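Institut für Handhabungsrobotik Kollesville, 25.01.2023

1/7 Unsere Arbeitsgruppe hat die Auswertung der Versuchsreihe Lamptey abgeschlossen. Gegenstand ist das Greifen von Obst- und Gemüseattrappen mit zwei Armen bei wechselnder Kameralage.

2/7 Ausgangsfrage: Wie stark hängt eine aus Vorführungen gelernte Greifstrategie davon ab, dass die Kamera beim Einsatz genauso ausgerichtet ist wie beim Training?

3/7 Grundlage sind 372 ferngesteuerte Vorführungen, aufgenommen am Versuchsstand Plotcombe. Die Neigung der Kamera wurde zwischen den Durchgängen verändert und nicht an das Modell übergeben.

4/7 Verglichen wurden zwei Varianten. Variante A wurde nur mit waagerechten Ansichten trainiert, Variante B mit dem gesamten Bestand. Netzarchitektur und Trainingsdauer waren identisch.

5/7 Bei waagerechter Ansicht erreichen beide Varianten eine Erfolgsquote von etwa 90 Prozent. Bei starker Neigung hält Variante B 63 Prozent, Variante A fällt deutlich darunter.
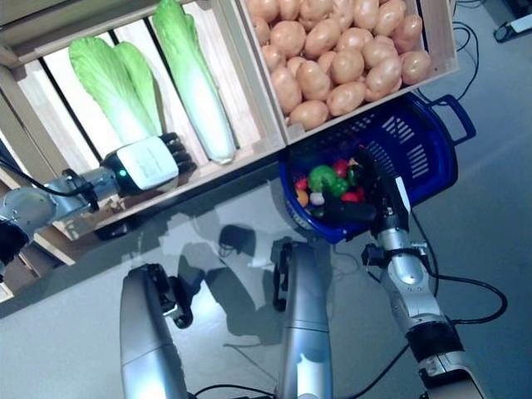

6/7 Die meisten verbleibenden Fehlgriffe entfallen auf die Schätzung der Greiftiefe. Betroffen sind vor allem Objekte, die einander teilweise verdecken. Bei den Chinakohlköpfen in der Holzkiste überlappen sich die Blätter, weshalb die Hand am hellen Strunk ansetzen soll. Im blauen Korb liegen Aubergine, Paprika und Tomate ungeordnet beieinander; solche Fälle werden gesondert ausgewertet.

7/7 Der technische Bericht erscheint in der Reihe Drirkstead. Rückfragen zur Methode beantwortet Ohemaa Gbeho.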